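分类:仿真环境 / 机械臂调试

仿真工位第一次搭起来:Irno 桌面抓取单元的配置与日常维护

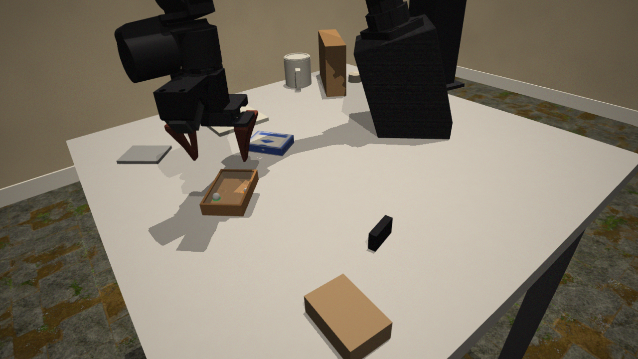
Revathi Hegde 读完初稿后留言说,她最关心的是夹爪开合行程,因为她那边的手指一加载就往里穿,物体还没碰到就飞出去了。这个问题太典型了,我干脆把它提到最前面讲!

一、先治夹爪,再谈抓取

手指穿模,多半出在碰撞体上。很多人导入模型后直接拿显示网格当碰撞体,看着漂亮,算起来一塌糊涂。我的做法是给每根手指单独做凸分解,V 形镂空的那种手指尤其要拆开,整根包成一个凸包的话,中间的空当就被填实了,小东西永远进不去。

拆完以后打开碰撞体显示,把夹爪从全开慢慢走到全闭,走两遍。指尖之间不该有重叠,指根和腕部也不该互相顶着。Irno 的关节面板里可以直接拖滑块,特别方便,我每次拖着拖着就忘了时间。

二、底座要放稳

把机械臂底座固定到桌面,记得用固定约束,别指望重力替你压住它。我刚上手时偷懒没加,机械臂一甩,整个底座跟着滑,画面倒是挺欢乐的。固定之后检查底面和桌面是否贴平:陷进去一点点,求解器就会不停往外推,表现出来就是静止时关节也在轻轻抖。

三、摆桌面物体

我喜欢放得杂一些:一只浅木托盘,里面搁个小球;旁边一个蓝色扁盒;远一点放杯子和高纸盒。高的东西尽量靠后,这样下探时不容易蹭到。托盘要注意边框,务必做成带空腔的组合碰撞体,底板一块、四边各一块,否则小球会浮在托盘口上,怎么调都掉不进去。

小球还有个毛病,滚起来没完没了。给它加一点滚动阻尼,数值从小往大试,能自己停下来就行,别加到像粘在盘底一样。

四、步长和求解器

物理步频我现在用 1,000 赫兹。之前试过 4,000,接触确实更干净,但我的机器跑得太慢,调参时等得心急。如果你只是验证轨迹,1,000 足够了;要认真看指尖滑动,再往上提。求解器迭代次数我设的是 17,这个数没什么讲究,就是一路加上去,加到抖动消失为止。

五、随机种子与灯光

调试阶段请把种子固定住,我一直用 844。同样的摆放、同样的结果,改了哪个参数一目了然。等抓取稳定了再放开随机。

灯光我保留硬阴影。做视觉识别的朋友可能更想要柔光,不过带着清晰的影子去测检测算法特别有价值,深色阴影压在白桌面上,算法很容易把影子边缘当成物体边缘。早点暴露出来,早点改,多好!

六、日常维护

仿真单元也要保养,这一点真心推荐大家养成习惯:

- 每次升级 Irno 之后,先跑一遍空载开合,再跑有物体的任务。
- 关节限位改过就写进配置文件,面板里的临时值重启就没了。
- Delo 导出的模型要核对单位,毫米和米混用时,杯子会比机械臂还高。
- 缓存目录定期清,旧碰撞体留在里面,会让你对着新模型查半天旧问题。

七月那次升级我就栽在最后一条上,手指明明重新拆过了,加载的还是旧凸包,查到半夜才想起来清缓存。清完再跑,夹爪顺顺当当合上,那一刻真是太爽了。

Revathi 提到的飞物问题,如果照第一节处理后还在,再看一下夹紧力上限。我一般先降到默认值的一半,抓得住就维持,抓不住再一点点往上加。下一篇打算写怎么把这套配置接到 Zuka 的任务脚本里,正在整理中。

标签:机械臂,夹爪,碰撞体,仿真教程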